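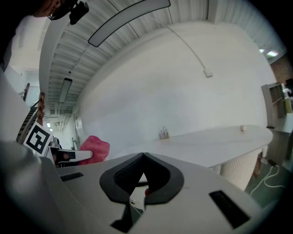
*A hand-held gripper and a second gripper at the long white table, a small red object between the fingers of the nearer one.*

## About Lirnara

We look after grippers. Most firms in automation will tell you what their machine is going to do for your business, and we've sat through enough of those talks to stop believing the slides. Lirnara was set up by Severino Arrieta after six years of mending cells that had been sold as needing no maintenance. He has yet to meet one.

Most of our work is on the Skistaver, a two-finger gripper sold in hand-held and arm-mounted versions. The maker's handbook says to check the finger pads every 950 hours. We don't trust that figure and check at 87, mostly for grit in the texture and pads lifting at the tip. Then we do the dull part:

- clean both pads with a dry brush, never solvent
- close the fingers on something small and something soft, 30 times each
- look at the marker square-on and replace it if a corner has lifted
- write down what was changed, even if it was one screw

A full service takes almost 15 minutes longer than the handbook allows. We charge for the time it takes.

We also repair Wudix controllers, though we'd sooner talk you out of buying a second-hand one. The self-calibration is fine until a finger is bent, and then it will cheerfully calibrate to the bend.

What we don't do: predictive anything. A customer in Valcárcel asked us for a dashboard in February and got a paper log on a clipboard — they still use it, as far as we know.

If your gripper is dropping things, send us the service log before you send the gripper. If there isn't a log, say so.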